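Unit 4 handout: Trays, bins and work surfaces
Kellside packing course, Thursday group

This unit covers the tray you sort into and the table under it. Read it before the practical and bring it with you.

## 4.1 Tray shape

Deep bins hold more, but small items end up on top of each other and have to be dug out. A shallow tray keeps them in one layer. Sloped sides help in two ways:

- small parts slide back toward the floor of the tray
- items near the wall can be reached at an angle

The Sarach list we use in class has 441 small items. Never put more than 100 in a tray at once. Mixed loads should be well under that - long pieces take up more floor than you expect.

## 4.2 Floor and surface

Sheet metal scratches and gets dusty with use. Scratches are fine. Wipe out dust before each new load, and report dents or raised edges. Check for holes in the floor too, and keep very small parts away from them.

Cardboard can go under a tray to protect a wooden table. Lay it flat and replace it when it starts to curl.

## 4.3 Mixed loads

Items of different shapes need different spacing. Blocks stay where they are put. Tubes and cylinders may roll or come to rest leaning, so leave room beside them. Turn labels up where you can.
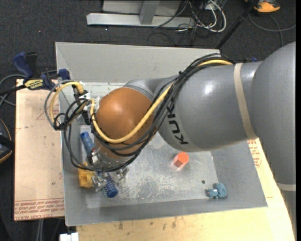
## 4.4 For next time

1. Read section 2 of the Villalobos notes.
2. Sketch a layout for one mixed tray with at least one tube, one block and one labeled item.
3. Bring your Plova record sheet, filled in as far as line 100.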